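Notebook, Cillmont kitchen sessions
2018-12-18

Back at the long counter today, and in a much better mood than when I wrote the last entry, so I shall try to be fair to the week as a whole and not only to the bit that went well. Anyone reading this who wasn't on the Jundell work in June may want the two older entries first, the ones about bowls and about lids. I'll refer to them without going over it all again.

The job at the moment is bags and packets. We've been putting this off, I think we can all admit that, and the reason is plain enough to anybody who has tried to write down what a plastic bag is supposed to look like halfway through being opened. A bowl is a bowl from start to finish. A bag has no shape that you can count on, it moves when you breathe near it, and clear film hardly shows up at all from some angles. Watkins want packaging in the next delivery, though, and they are quite right to want it, as nearly everything in a kitchen arrives wrapped in something.

So the plan for the session was two-handed episodes, one hand-held gripper in each hand, all of them with something soft. Take hold of the packet with one, the wrapper with the other, lift, part them, put both down. Then again from a different starting heap. I had written "vary the start" at the top of the sheet in large letters after the trouble with the lids, where we laid everything out so neatly each time that the trained model went to pieces as soon as a lid was facing the wrong way. I'm pleased to say the large letters did their work, and the starting heaps today were properly untidy.

A few notes on holding the things, mostly for whoever takes the next turn. Keep your elbows in. It feels silly at first and you'll want to reach out the way you would with bare hands, but the grippers add length and after half an hour your shoulders know all about it. I also found it much easier to keep one hand quite still and let the other do the travelling. When both move at once the film swings about and you end up chasing it, and the recording is then mostly a record of chasing. A little of that is good for the model to see, I would say, but we don't want it to be the main lesson. 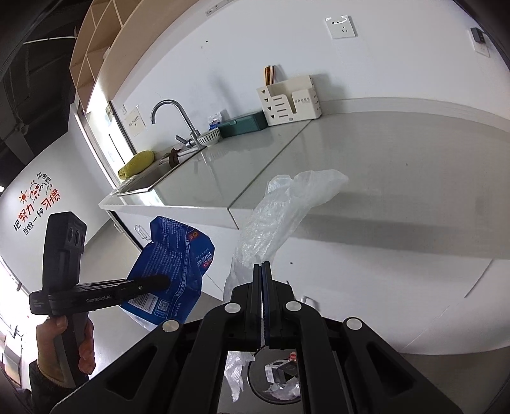
4 min read

On the blue packet. I was fond of this one by the end of the afternoon. It's printed, with a barcode and a QR code on it, so there is always something on its surface for the tracking to catch hold of, even with the packet as crumpled as it is. The clear bag gives you almost nothing except the light along its folds. Having the two in the same episode seems to me a very good arrangement, one easy thing and one difficult thing side by side, and I'd like us to keep pairing them like that instead of doing a whole morning of clear film on its own. I did try a run of nothing but clear film last week and the labels came back in such a state that I didn't have the heart to send them on to Ola for training.

The white worktop is a mixed blessing. It's lovely and even, and the black grippers stand out against it beautifully, so the finger positions come through clean. Clear plastic against glossy white is another matter. You see the creases where they catch the light and you guess the rest. I went back and forth on whether to put a dark cloth down and in the end decided against it for this batch. Kitchens have white worktops. If the model can only manage bags on a dark cloth we shall have made something that works in our own sessions and nowhere else. But I would like a second batch with a cloth, kept separate and labelled as such, so that we can compare the two and stop arguing about it over lunch.

I left the ordinary kitchen things where they live. The sponge stayed by the sink, the strainer bowl by the tap, and the chopsticks in their white holder. My feeling is that the background ought to look lived in, and if it changes a bit from one day to the next then so much the better. What I'd ask is that we don't tidy up in the middle of a batch. In the bowls batch I moved a cup between one episode and the next without thinking, and spent a miserable hour later on trying to work out why the two halves of the set didn't line up. (It was me. It was the cup. I have written this down before and I expect I'll write it down again.)

Now the tally, for the sheet. The batch target from Watkins is 2000 episodes of soft packaging, all two-handed. We have 287 through checking and accepted, counting today's. That sounds rather a small part of the whole, and it is, but the checking is slow at the start of any new kind of object and gets faster once we've agreed among ourselves what counts as a pass. The full set, with bowls and lids and everything else, now stands at 3511, and I had a quiet moment of satisfaction when I typed that in.

Of the episodes I looked through this evening I have put 12 aside for a second opinion. They aren't bad, exactly. In most of them the film ends up on the wrong side of a finger, or trails down where it shouldn't, and the person carries on regardless and does a perfectly sensible job of it. My first thought was to bin them. My second thought, after a cup of tea, was that a machine is going to meet trailing film every day of its life and ought to see somebody coping with it. I should like somebody else to look before I make up my mind. They're in the folder marked "film, ask".

Which brings me to the rule about what we count as finished, and I know this is tedious but it does need settling. At present the sheet says an episode is done "when the packet is out". Well, out of what, and how far? I have been stopping once packet and wrapper are clearly apart and both have been let go. Other people have been stopping at the first moment of daylight between the two, which saves a few seconds but leaves the model with no idea what to do next. I propose that we all wait until both sets of fingers have opened. If there are no objections in the margin by the end of the week I'll change the sheet.

Another thing for the sheet, while I think of it: could we have a column for how the fingers begin? I've been starting some episodes with them open and some with them closed, quite deliberately, and there is nowhere to note it. It can be worked out from the recording, of course, but only by sitting through the beginning of every single one, and I would sooner spend that time on almost anything else.

About grip. Soft things fool you, as you can't feel through the tool what you'd feel with your own fingertips, and the temptation is to squeeze hard and be sure of it. I squeezed far too hard all through the first hour. A lighter hold lets the film slide a little and then settle, and that small settling is the part I most want the model to learn, being what any of us does when we open a packet without looking at it. So my advice is to squeeze less than you think you need, and if you drop it, drop it, and pick it up again in the same episode. Please don't stop the recording for a drop. We have hardly any recoveries in the whole set and they are worth more to us than another clean lift.

Old habits are a problem here. We've all spent so long trying to give tidy demonstrations that it feels like bad manners to leave a fumble in. I caught myself apologising out loud to the worktop this afternoon.

A word on tiredness too. My later episodes are noticeably quicker than the early ones, and I don't believe it's skill. It's wanting to be finished. The lifts get shorter and the putting down turns into letting go from a height. Ola will learn that just as willingly as it learns anything else, so I'd suggest shorter turns at the counter with a proper sit-down between, and swapping over even when you feel fine. Different people also have different ways of going at a bag, some from the top and some by gathering up a fistful in the middle, and at the moment the set leans very heavily towards mine.

Small jobs before the next session:

Put the June naming rule back in the front of the sheet, it has dropped out of the printed copy again.
Find more packets of other sizes. Crisp bags would be good, and something with a stiff base.
Save wrappers from home, clean ones please.
Look up what we told Watkins about lighting, and whether evening sessions are allowed under it.
Agree on "film" or "wrapper" in the labels. We are using both and they mean the same thing.
Second opinion on the folder of 12.

I meant to write up the first Ola training run on the accepted episodes as well, but it's still going and I would only be guessing from the early part of the curve. It'll get its own entry. The clear bags and the blue packet are in the box under my desk if anyone wants a practice before their turn, and do have one, it's rather good fun once your elbows are in.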